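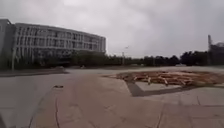

## Kustton self-driving pavement sweeper

Sold and serviced by Getero. Listing revised May 8, 2020.

We stock this machine and we'll happily quote on one, but please read the page before you ring. Customers keep asking whether it can take over the outside chores at a big site. Our answer is still mostly no.

It sweeps. On open, level slabs it follows a mapped route and picks up dust, leaves and fine grit. It won't lift a board or drag sticks off a garden bed, and it has no idea whether a thing lying flat on the paving is rubbish or a drain cover. Somebody has to walk the area first. If your site has loose timber next to the paving, as plenty do midway through a job, budget for a person and a wheelbarrow.

| Item | Kustton sweeper |
|---|---|
| Sweeping width | 1072 mm |
| Machine weight | 124 kg |
| Rated area per charge | 2000 m² |
| Suggested first mapped area | 400 m² |
| Kerb climbing | None |
| Wet leaves | Poor |

The rated area is the maker's figure, for clear ground. We'd plan on less. 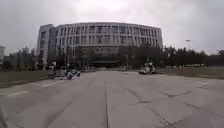 *Shared paving, with riders and people on foot.*

### Sharing the space

The sweeper stops when something gets close, then waits, then starts again. That's safe enough, and it's slow. On a forecourt where riders cut across whenever they like, a person with a push broom may well be done sooner. Run it early or don't run it.

The Bromance walk-behind is cheaper and needs an operator. We sell more of those.
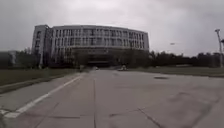
Page 2 of 2

### Edges, joints and grass

Long straight runs beside a raised kerb suit it best. The side brush leaves a strip of grit at the bottom of the kerb, so you'll still be out there with a broom. Seams and cracks hold dirt too, and it passes over the deeper ones. Keep it off lawns.

The Canpolat brush kit fits and lasts longer on rough concrete. Order it separately. The next batch of sweepers is due in August, and demos are at your site, on your own paving, mess included.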